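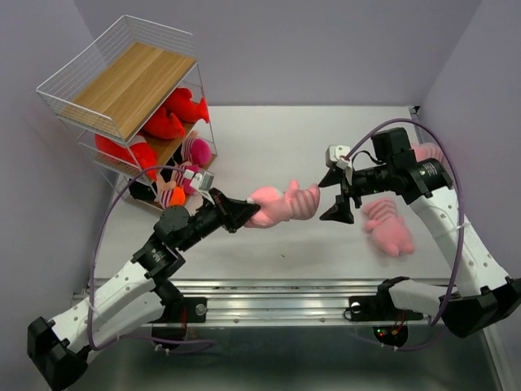

Landeg Folk Music Club: Members' Blog

Peninah Mfinanga released her third album, Urno, in July. It was recorded over five evenings in the chapel at Jenddale, built in 1835, with Barry Garside on fiddle and harmonium. Two of the songs were written after the flood which closed the valley road, and the club heard early versions of both last winter. The second, Gruvine, is now taken more slowly and has lost its final verse. I preferred the longer setting. Copies may be bought at the door on club nights, and the words are printed in the sleeve.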